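Guest Rooms FAQ – Desks, Water, Tissues and the Little Stuff

I get a lot of the same emails before people come to stay at Tirnora, so I finally sat down and wrote the answers out. If yours isn't in here, write to me and I'll add it. Last updated March 18, 2019.

Is the water in the room free?
Yes! The bottles on the desk are yours from the minute you check in, and you won't find them on your bill. Drink them, take them on your walk, stick one in your bag for the train home.

How do I get more?
Ask at the front desk, or help yourself from the shelf by the back stairs. We go through around 2000 bottles in a busy summer, so please don't feel shy about taking a couple extra. If you'd like to use your own bottle (I love it when people do), there's a filtered tap in the breakfast room that runs all day.

Can I drink from the bathroom tap?
You can, it's ordinary town water. It tastes a bit flat to me, and the pipes on the top floor are old enough that I let it run for a few seconds first.

Is there a real desk, or just a shelf with a lamp?
There's a real desk in every room except the two singles under the roof. It's built into its own alcove, with walls on both sides and a light overhead, and I'm a little bit proud of those alcoves. They used to be closets! Pentti Savolainen did the carpentry for us over one very long September, and he talked me into the pale wood when I had my heart set on something dark. He was right. The dark sample looked like a cave once the light was on.

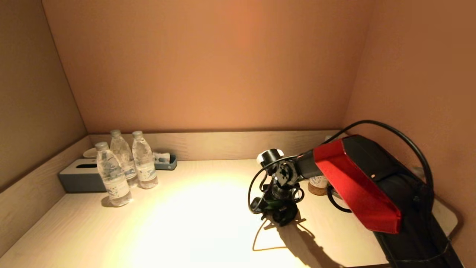 A desk alcove with the overhead light on – water, tissues and the small tray at the back.

Why is the light so warm? Can I get a whiter one?
I picked warm bulbs because I can't stand walking into a hotel room at night and feeling like I'm at the dentist. Some people do find them too yellow for reading small print, though. We keep clip-on lamps with a cooler bulb downstairs, and you can borrow one for your whole stay. The overhead light has its own switch, so you can leave it off and just use the clip-on.

Does the light shine in your eyes if someone else is sleeping?
Not much, from what guests tell me. The side walls block a good part of it. If you're a very light sleeper, ask for room 802 – the alcove there faces away from the bed. (No, we don't have eight floors. The numbering came with the building and I gave up trying to fix it.)

What's the little saucer for?
Anything you like. Tea bags, rings, earplugs, the coins you empty out of your pockets. I started putting them out after scrubbing one tea stain too many.

Can I put a hot mug straight on the desk?
Please don't. Use the saucer or the tray. The finish is tougher than it looks, but heat leaves a cloudy ring and I've only had luck getting one of them out.

What if I spill something?
Wipe it up with a damp cloth and then a dry one, and tell us if it was coffee, ink or nail polish. I won't be mad! I just want to get to it before it soaks in. The low strip of wood along the back is there to keep splashes off the paint, and it does a decent job.

I have allergies. Are the tissues scented?
No, plain unscented ones only. Bello Nnaji, who runs housekeeping, swapped every brand in the building after sneezing her way through a delivery of the lavender kind. If a box runs out in the night there's a spare in the bathroom cabinet, lower shelf.

Will you move my things when you clean?
We clean around them. If your papers are spread over the whole desk we leave it alone and do it the next day. Anything in the wastebasket gets emptied, so check that nothing important has slid off the edge – we had a very sad morning over a pair of concert tickets once.

Can I have the desk cleared before I arrive?
Sure, a few people ask for that when they're coming to work or draw. Put it in the notes when you book and we'll leave the water on the nightstand and the rest in the drawer.

Where do the empty bottles go?
In the blue bin at the end of the hall, caps on. The Duvari bus stops right across from it, if you're heading out anyway.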